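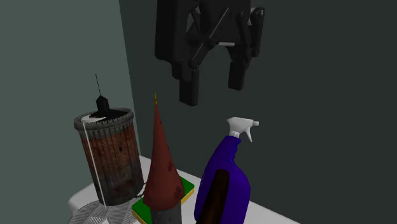

Home Issues Authors Search

4. Restore ordering under a shared recovery link

4.1 Setting

The measurements in Section 3 treated each restore as a separate event. In practice, a site that has lost its primary storage restores many machines at once, and these restores compete for the same link, the same backup catalogue and the same target disks. This section examines the order in which queued restore jobs are released, and the effect of that order on the time until dependent services can be used again.

Two sites took part. Sturkham holds the primary copies of all machines under study and runs the production load. Worno holds the backup copies and is joined to Sturkham by a single leased link, which carries replication traffic in normal use and restore traffic during an exercise. Replication was suspended for the length of each run. Both sites use the Plirker scheduler to release jobs, with local changes described in Section 4.3.

The catalogue at Worno listed 447 virtual machines at the time of the study. Their images vary greatly in size. A small number of database servers account for most of the stored volume, while the majority are application hosts whose images differ little from a common base. Machines marked as retired but still present in the catalogue were kept in the queue, as they would be in a real recovery where no one has had time to tidy the records.

4.2 Dependency records

Each machine carries a dependency record naming the machines that must be reachable before it is considered usable. The records were drawn from two sources. The first was the configuration store, which lists declared dependencies and is maintained by the service owners. The second was connection logs taken at Sturkham during February, from which we extracted every pair of machines that opened a session during start-up.

The two sources disagree in both directions. Declared dependencies that never appear in the logs are mostly left over from earlier versions of a service. Logged connections with no declared counterpart are more troublesome. Many of them point to name resolution and time servers, which service owners tend not to declare at all, and some point to licence servers whose absence stops an application from starting without producing a clear error. We merged the two sources by taking the union and then removing any edge marked as obsolete by the owner of the dependent machine.

The merged graph contained several cycles. Most were pairs of directory servers, each configured to use the other for name resolution. These were collapsed into single nodes and restored together. One longer cycle passed through a monitoring host and was broken by hand – the monitoring host can start without its upstream, although it raises alarms until the upstream returns.

4.3 Release policies

Three release policies were compared.

Catalogue order releases jobs in the sequence in which the machines were first registered. It is the default in Plirker and takes no account of size or dependency. We include it as a baseline, and also because it was the policy in force at Sturkham before this work began.

Smallest first releases the job with the least remaining data. It brings back the largest number of machines early in the run and is often preferred by operators for that reason. It ignores the dependency graph entirely.

Weighted depth assigns each machine a weight equal to the number of machines that depend on it, directly or through others, divided by the size of its image. Jobs are released in descending order of weight, subject to the constraint that a machine is not released before those it depends on. The approach follows the general form proposed by Akinola for batch compilation, with image size standing in for build time.

In all cases the scheduler permitted at most 20 concurrent jobs. Raising this limit did not increase throughput, as the link was already saturated, and it did increase seek activity on the target disks. The limit was held constant for the comparison so that differences in outcome could be attributed to ordering alone.

4.4 Measure

The usual measure for restore exercises is the time at which the last job completes. It is of limited use here, because the total volume and the link capacity are the same under every policy. We instead record, for each machine, the time at which it and all of its dependencies pass a health check. A machine whose image has been restored but whose database has not is counted as unavailable.

Health checks were run from a separate host and were limited to actions that a client would take – opening a session, reading a known record and closing the session. Checks that write data were left out, so a service that has come back in a read-only state is counted as available. This is a weakness of the measure and is discussed further in Section 6.

Live exercises are costly to arrange, so most runs were carried out in replay. Job sizes and transfer rates recorded at Worno were fed to a model of the scheduler, and each policy was replayed 1,000 times with transfer rates resampled from the recorded values. A single live exercise, with a window of 48 hours, was then used to check the replay model against observed completion times.

Figure 1. Simulated view: black gripper, fingers open, over a small cluster of objects on a white tabletop.

4.5 Results

Weighted depth gave the lowest median time to availability in every replay. The gain over catalogue order was largest in the early part of the run, when name resolution and directory services were released ahead of the hosts that need them. Under catalogue order these services were spread across the queue, and many application hosts sat restored but unusable until a single late job completed.

Smallest first performed worse than its reputation among operators would suggest. It restored more images in the opening hours than either of the other policies, yet few of them passed a health check. The large database servers were left until the end of the queue, and almost every business application depends on at least one of them. It did outperform catalogue order for the internal tools group, whose members are small and have few external dependencies.

The live exercise used weighted depth only. Observed completion times were close to those predicted by replay for all but the largest images, which finished later than predicted. Inspection of the disk logs at Sturkham showed that integrity verification, which the replay model treats as part of the transfer, was being run as a separate pass once the transfer had ended. Correcting the model for this removed most of the difference and did not change the ranking of the policies.

4.6 Sensitivity to missing edges

A policy that relies on dependency records is exposed to errors in them. To estimate this exposure, edges were removed at random from the merged graph before ordering, while availability was still judged against the full graph. The result degraded slowly when edges between application hosts were removed. It degraded sharply when edges to name resolution were removed, even in small numbers.

We therefore recommend that infrastructure services be placed at the head of the queue by explicit rule, whatever weight the graph assigns to them. The rule is cheap to apply and does not depend on the quality of the declared records.

Correspondence on this section: Danjuma Usman

Filed under: Backup and Recovery, Storage, Scheduling

Related items
Catalogue growth and the cost of keeping retired machines
Verifying images during transfer
Replication pauses on shared leased links
Finding undeclared dependencies in connection logs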